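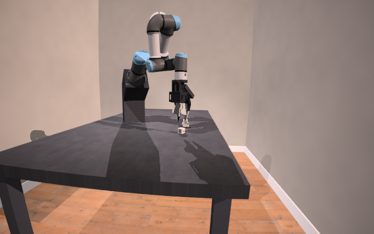
I'm back from Dikden with sore calves, one ruined pair of socks and a whole lot of opinions about the ridge walk to Poria, which so many of you wrote in about after the spring newsletter. I finally did it in August, going east to west, and I'd do it again tomorrow if my left heel would let me.

So, the basics first. The walk runs 12 miles from the gravel lot above Dikden to the old ferry landing at Poria, and most people split it over 2 days with a night at the Lozano hut in the middle. You can do it in one long push in midsummer, and I met a couple who were doing exactly that (they passed me at a speed I found a little insulting), but you'd be rushing past the best parts and you'd miss the hut, and the hut is half the fun.

Getting to the start is the fiddly bit. Bus 161 leaves from the stop outside the Dikden bakery at 6:40 in the morning, and the next one doesn't go until after lunch. I'd planned on a leisurely coffee and ended up eating a cheese roll at a dead run with my pack half open. The driver will let you off at the trail lot if you ask when you get on. If you don't ask, he'll sail right by, and you'll be walking back up a road with no shoulder – I watched this happen to two guys who had their headphones in.

From the lot you go through a metal gate and straight into pine woods. The first hour is steep. I'd read a description somewhere that called it "a gentle warm-up," and whoever wrote that has much better knees than I do! The path goes up in short switchbacks over roots, and after rain the clay between them is like walking on soap. I had dry weather and still skidded twice. Poles helped a lot. I used to be snobby about poles and I've completely come around on them.

The trees thin out near a stone sheepfold, and then you're up on the ridge with the whole valley on your left and the lake way down on your right, and it stays like that for hours. The trail is easy to follow up here, with yellow paint on the rocks. The one spot where I went wrong was a fork just past a boggy patch. The wider path looks like the obvious one, but it drops down to a farm. You want the skinny one that climbs to the right of a big split boulder. I lost half an hour on that and made friends with a very suspicious dog.

A word about water. There's a spring marked on the older maps a little before the halfway point, and when I got there it was a damp patch with some moss on it. Maybe it runs better in June, but I wouldn't count on it late in the season. I'd packed three liters and got to the hut with maybe two swallows left. It was hot, there's no shade at all on the ridge, and I'd carry more next time.

The Lozano hut sits in a dip out of the wind, and I've never been so happy to see a tin roof. It's simple – bunks, a stove, a long bench out front where everybody ends up with their boots off. You reserve a bunk through the visitor office in Dikden, and they give you a code for the door, so write it down on paper, because phone signal disappears right around the sheepfold. Bring your own sleeping bag and your own food. There were nine or ten of us that night, and somebody had carried up an entire plum cake, and I will think fondly of that person for the rest of my life. The stars were ridiculous. I meant to stay up for them and was asleep by nine.

Day two is shorter and mostly downhill, but I wouldn't call it easy. There's a long stretch of loose shale coming off Trulto, the last real summit on the route, and it took me longer than the whole climb up to it. The top itself is a bit of an anticlimax, if I'm being picky, just a cairn and a lot of flies. Walk another few minutes past it, though, and there's a flat slab that looks straight down on Poria and the water, and that's where you want to have your lunch. I had crackers and a very squashed peach and it was one of the best lunches I've had all year.

After the shale you drop into beech woods, and the last couple of miles run beside a creek with plenty of places to stick your feet in. I stuck mine in at every one of them. The trail comes out behind the church in Poria, and from there it's five minutes down to the landing. There's a little café by the water with outdoor tables and cold lemonade, open until six. They don't take cards, so bring some cash.

To get back to Dikden, catch the 316 from the landing. It goes the long way around the lake and I slept through nearly all of it with my face against the window. If you've left a car at the trail lot, get the 161 back up from the bakery the next morning, or talk to the taxi place across the street. I took the taxi and split it with three people from the hut.

A few of you asked about dogs. They're fine on the trail on a leash, but they aren't allowed in the hut, so you'd need to camp, and the nearest spot where camping's permitted is back down below the sheepfold. Kids who are used to hiking would be okay with most of it, though I'd think hard about that shale with anyone under ten.

If you've walked it the other way, starting from Poria, I'd love to hear how you found the climb up Trulto – hit reply and let me know. Next month I'm sticking to the lakeshore path, which is flat, and has ice cream at both ends.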